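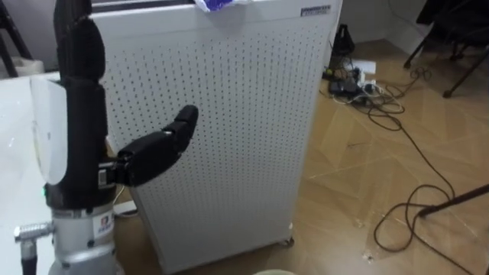

Declan McKinnon did not believe in clean air, at least not the sort you paid for.

"It's a box with holes in it," he said.

"It's meant to have holes," said Nadine. "That's where the air goes."

"Goes where?"

She carried on folding. She had bought it second-hand from a man in Candham, who swore it had cured his wife's sneezing in 2 nights. Declan had asked to meet the wife. He had also held a tissue against the front and claimed it didn't move, though Nadine said his hand was shaking.

By Saturday he had taken to hanging things over the top. First his good scarf, then a tea towel, the blue and white one from Urkbridge.

"You'll block it," she said.

"Block what?"

That night he lay awake listening for it through the wall. He could hear a faint hum, or possibly the fridge. At 5 he got up, moved the towel an inch to the left and breathed in through his nose.

"Well?" Nadine called.

"Nothing," said Declan, and breathed in again.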